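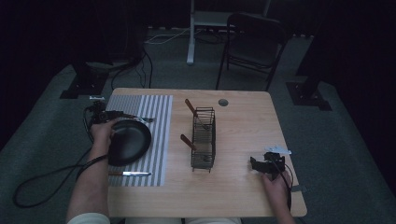 Arts de la table : Tinwood ouvre un prêt de vaisselle à Lukow

Mai 2026

L'association Tinwood lance à Lukow un service de prêt de vaisselle et de petit matériel de table, ouvert aux habitants et aux groupes de la commune. Le fonds compte presque 700 pièces : assiettes, couverts, sets de table, supports et égouttoirs en fil métallique.

Les assiettes noires et les couteaux à manche de bois forment l'essentiel du premier lot. Des sets rayés gris et blanc sont également proposés, avec des fourchettes argentées. « On nous demandait surtout des nappes, mais elles reviennent tachées et il faut les repasser », explique Widad Khoury, responsable du service. « Le set se range à plat, il prend moins de place dans les caisses. »

L'emprunt est gratuit pour les adhérents, dans la limite de 9 jours. Les autres usagers versent une participation de quatre euros par caisse. Une caution est demandée pour les repas de plus de 300 couverts -- son montant figure sur la fiche de réservation.

La vaisselle doit être rendue lavée et sèche, les couteaux rangés à part. Les pièces ébréchées sont à signaler au retour.

Dindo Dagdag assure l'accueil le mercredi après-midi et le samedi matin, au local de la rue Liepiņa. Un deuxième lot, composé de verres et de plats de service, est attendu en octobre.

Réservations sur place ou par téléphone, aux heures d'ouverture.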